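Tea, toast and tripped breakers: what I learned from a year in an old flat

Hello again, and thank you for all the replies to the last newsletter. I read every one, even the long one with the seating plan for a balcony. June is here, the windows are open, and I want to talk about power outlets. Stay with me!

When I moved into my place on Leitner Street, I fell for the high ceilings and the big kitchen window. I did not look down. If I had, I would have noticed that the kitchen has exactly 2 wall outlets, and one of them is behind the fridge. The building went up long before people owned a toaster, a kettle, a rice cooker, a phone, a tablet and a little speaker that plays rain sounds. So for the first few months I did what most of us do. I bought a power strip, plugged everything into it, and felt very clever.

Then one morning I made tea and toast at the same time with the heater on, and the whole kitchen went dark. I stood there holding the butter knife. It took me a good while to find the breaker panel (it's in the hall closet, behind the coats, at a height that suits somebody much taller than me), and by the time I got the lights back the toast was cold and so was I.

That was the start of my small obsession with how much stuff one outlet can handle. I'm not an electrician and I don't want to sound like one, but the basic idea is pretty friendly once you get past the words. Everything you plug in has a number on it, in watts, usually on the bottom or on a little sticker at the back. The things that only light up or play music have small numbers. The things that get hot have big ones. My kettle says 2,000. My lamp says so little I won't even bother you with it.

A power strip has a number too, and it's the most it can carry all together. People (me) tend to think that if a strip has an open socket, then there's room for one more thing. The sockets only tell you how many plugs fit. A row of phone chargers will be fine on a strip where a kettle and a heater together could be way too much. I wish somebody had told me that before the butter knife morning.

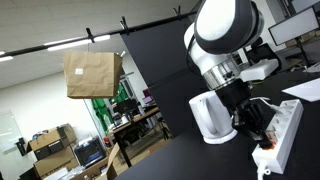
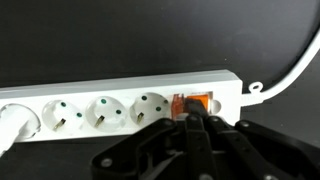
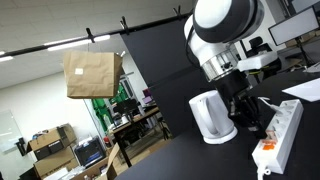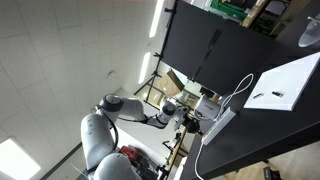 So I went around the flat with a notebook one rainy evening and wrote down what was plugged in where. I really recommend it, even if your wiring is brand new. I found a charger for a phone I gave away two years ago. I found a night light in a room I never go into at night. I found an extension cord running under the rug in the living room, which I had put there myself and completely forgotten, and which is one of the things every safety leaflet begs you not to do. Cords under rugs can get worn down by feet and chair legs, and they can't cool off. Mine came out that same night and the rug has looked flatter and happier ever since.

I also found that I had plugged one strip into another strip behind the desk. Daisy chaining, they call it, which makes it sound like a nice thing to do in a meadow. Please don't. If one strip doesn't reach, get one with a longer cord, or move the desk. I moved the desk. I now face the wall instead of the window, and I'm a little grumpy about it, but I do get more done.

The kitchen took longer to sort out. My rule now is that anything that heats goes straight into the wall, one at a time. Kettle first, then toast. It sounds like a terrible way to live, but breakfast takes maybe two extra minutes and I've started using them to water the basil. The heater has moved to the bedroom and has an outlet all to itself. The strip on the kitchen shelf is only for the small stuff – the speaker, the phone, the tablet I prop up against the flour jar when I'm trying a new recipe.

A few of you have asked which strip I bought in the end. I tried the Jenarico and the Nemex, and both did the job. I kept the Jenarico for the kitchen because it has its own switch and a flat plug that sits nicely behind the shelf. The Nemex went to the desk, where the longer cord came in handy. Neither of them paid me, and I doubt they know I exist. Check for a safety mark from a proper testing lab and make sure the rating is printed on there somewhere you can read it. If a strip ever feels hot to the touch, or smells odd, or a plug wiggles in its socket, unplug it and let it go. I had one like that from my student days and I was weirdly sad to throw it out.

The longer fix is more outlets, of course. I asked for a quote and it came to around 300 for one new double outlet by the counter, which was less than I feared. My landlord is "thinking about it." He has been thinking about it since winter. If you rent too, ask in writing and be nice about it, and mention the breaker trips. I've sent him a list of mine (5 so far, though I'll admit the last one was my own fault and involved a waffle iron).

On to other things! The repair evening at the Udireo hall is back this month, starting at 7 p.m. as usual. Bring lamps, radios, zippers that stick, anything you can carry up one flight of stairs. I'll be at the tea table, where I've been told I may run the urn but not the sandwich press at the same time. If you come, say hi, and if you've done the notebook thing in your own home, please tell me the strangest thing you found plugged in. I'd like to print the best ones next time, right after the rhubarb cake recipe I still owe you all.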